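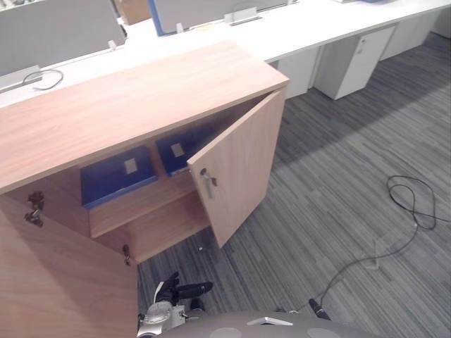
1. Scope of this handout

These notes accompany the second practical on the two-armed unit known in the department as Irnar. They cover setting up the filing cabinet task and the care of the hands and wrists between runs. Students are expected to have read the safety sheet before attending.

2. Preparing the cabinet

Both doors are to be opened fully before the arms are powered. The key may stay in the lock of the right-hand door, provided that the door stands clear of the hand. File boxes start on the shelf with their spines outward. The lower compartment is not used in this exercise. Any cable on the carpet must lie outside the turning area of the base.

The top of the cabinet is taught at a height of 1,010 mm and the reach limit is set at 972 mm. Both values are entered on the Lukora panel and read back aloud by the second operator.

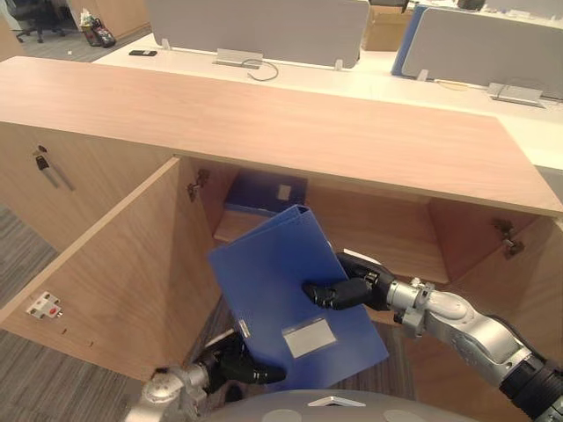
Steinbach, August

The two-handed hold was revised following the summer session. One hand now takes the lower corner of the box file and the other presses against the opposite side at mid-height. Grip force is limited to 35 per cent for all student work. The box may be tilted while it is held, but neither hand is to be opened until the box is supported from beneath.

3. Work at the front edge

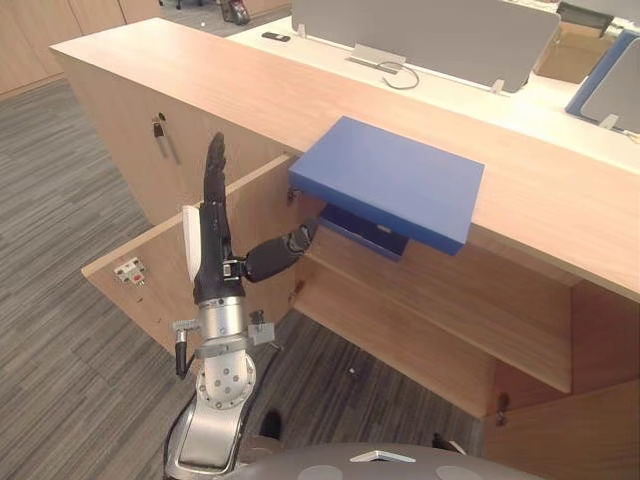 Fig. 3. Hand with fingers straight and thumb out to the side, blue box on the front edge of the cabinet top.

Where a box overhangs the opening, the arm is to be stopped and the position recorded before any further move. The operator then jogs the thumb at the lowest speed. Students must not reach between the hand and the cabinet while the arms are live.

4. Care of the wrist 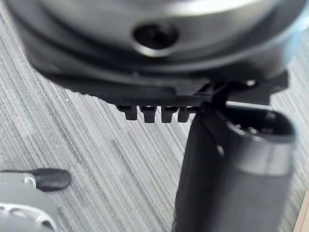 Wrist inspection is carried out every 100 cycles and entered in the Ellico log. The arms are parked and power is isolated at the wall. Begin with the housing and wipe it with a dry cloth, keeping lint out of the round opening. The black bracket beneath it is checked next: confirm that the screw on its right-hand portion is seated, and look along the four short teeth on the underside for chips or bending. A damaged bracket is reported and is not to be straightened by hand.

Completed log sheets are to be handed to Issa Yammine by October 2, 2018. Groups of two submit one sheet, signed by both members.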